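Getting a big bare room to behave itself

I've been meaning to write up my notes on the back room for months, and three people asked me about it in March alone, so this is the long version. Get a coffee.

For anybody new to this page: we have one very large room that does everything. Sewing, bikes, the winter projects, the label printer, my husband's endless gluing. It used to be storage for a tile shop and it had all the charm of a parking garage when we got it. I sweep it, I fix it up, I complain about it, and by now I know a fair amount about keeping a place like that pleasant to work in. Most of what follows I learned by doing it wrong first.

Start with the floor

A shiny floor shows everything. Footprints, chair marks, that one sticky patch where a juice box went over. For the first year I mopped with far too much soap and couldn't figure out why it looked worse every time. It was the soap! It dries to a film and then the dirt grabs on to the film. Now I use a bucket of warm water and a small squirt of plain dish soap, and I mean small, a teaspoon or so for the whole bucket. Then I go over it again with clean water and a flat microfiber mop that I've wrung out hard.

Dry dust first, always. I have a wide dust mop (mine is a Rind, bought secondhand, the handle has been taped twice) and I push it in long overlapping lanes from the far wall to the door. If you skip this and go straight in with the wet mop you get gray worms of lint along the baseboards, and you'll be down on your knees picking them up with a paper towel. Ask me how I know.

Black scuffs from shoe soles come off with a clean tennis ball. Cut a small X in the ball, stick it on the end of a broom handle and rub. A pencil eraser does the little ones. I've tried the melamine sponges and they do work, but on a glossy finish they leave a dull spot that you can see from across the room at 7 in the morning when the light comes in low, so I keep those for the walls.

White walls, and what to do about them

I like white walls in a workroom. I don't like what happens to them at elbow height. My neighbor Heikki Kiiskinen, who painted houses for most of his life, told me to keep a jam jar of the leftover wall paint with the room and the color name written on the lid, and to touch up with a bit of sponge instead of a brush. He's right, the brush leaves a little shiny stripe and the sponge doesn't. Fill the jar nearly to the top so there's not much air in there, and turn it upside down for a minute before you put it away so the paint seals the lid.

For fingerprints I use a barely damp cloth and baking soda. Bottom of the wall first and then up – if you start at the top, dirty drips run down over the dry wall and can leave streaks that are harder to shift than the prints were.

Shelves with cubbies

Cubbies are wonderful for about a week and then they turn into caves. Things go in, other things go in front of them, and in the fall you find four rolls of masking tape and a mitten. A few things that helped in our house:

Put one kind of thing in each opening and be strict about it. Thread is thread. Sandpaper is sandpaper.

Leave a cubby empty on purpose. That's the landing spot for whatever you're in the middle of, and it saves the table.

Line the bottoms with leftover vinyl flooring or shelf paper. Pull it out, wipe it, put it back. I use Mevis liner because the hardware store near us carries it, but any will do.

If the openings are curved at the top, don't buy square bins that go right up to the height of the middle. I did that. The corners catch on the curve and you can't get them in. Measure the height at the sides, where the curve begins, and buy for that.

Cords

Cords on the floor are the thing I'm crabbiest about. You can't sweep around them, and somebody always catches a toe. Run them up the wall or up the table leg and fasten them with the soft hook-and-loop strips, the kind you can open again. Skip zip ties for anything you might move in the next year. I bought a 60 foot roll of the strip when Pentti Jääskeläinen was closing his upholstery shop and I'm still not through it. Leave a loose loop near the plug so you can shift the table a few inches without yanking anything.

And match the cord to the wall if you can. A white one against white paint pretty much vanishes, and you'll be amazed how much calmer the place feels.

Looking up

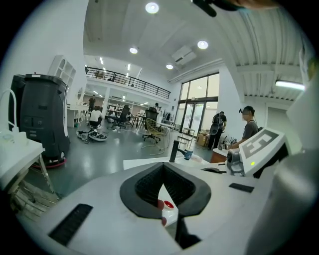
Lighting is my own pet subject, and I'll try to keep it short. A big room with one light in the middle is miserable to work in because you're forever standing in your own shadow. Spread them out! Round ceiling downlights like these are nice because they sit up out of the way, and with four of them glowing over the open floor you have a good chance of getting light from more than one side wherever you stand. The air conditioner hangs up there between them, so when I have the ladder out for one I do the other too. Wipe the light covers with a dry cloth with the power off and the lamps cool. Then check your bulbs all match, because one cool bluish one among the warm ones will make you think your fabric is a different color than it is. I once cut out a whole set of curtains under a mismatched bulb and I still don't want to talk about it.

The air conditioner gets its filter rinsed every 3 weeks through the summer and once before it goes on for the season. Switch it off, slide the filter out, vacuum the dusty side, rinse under lukewarm water from the clean side so you're pushing the dust out and not in. Let it dry all the way in the shade. I lean mine against the tub overnight. Please don't put it back damp, the smell is like old gym socks and it takes ages to clear.

Anything with a metal railing needs a pass now and then too. An old cotton sock worn like a mitten is the best tool there is for this. Dampen it, grab the rail, walk along. Black metal shows dust almost as badly as a shiny floor does, and the underside of the top bar is where it collects. While you're upstairs, push whatever is stored there back from the edge. I go by the width of my hand and forearm.

Odds and ends

Felt pads under anything with thin metal legs. Check them when you change the clocks, because they pick up grit and then you're basically sanding the floor.

A doormat inside as well as outside. The inside one should be long enough for two full steps.

If you're ordering a rug for the sewing corner, tape out the size on the floor first. Mine was going to be a Musto runner until I saw the tape and realized I'd be rolling my chair on and off the edge all day.

Somebody wrote in to ask what I spent on the whole room. Without the paint it came to 488 dollars, and the biggest piece of that was the lights. The buckets I had already.

Next time I'll do windows, including the high ones you can't reach from a step stool. If you've got a good trick for those, send it to me before I get started.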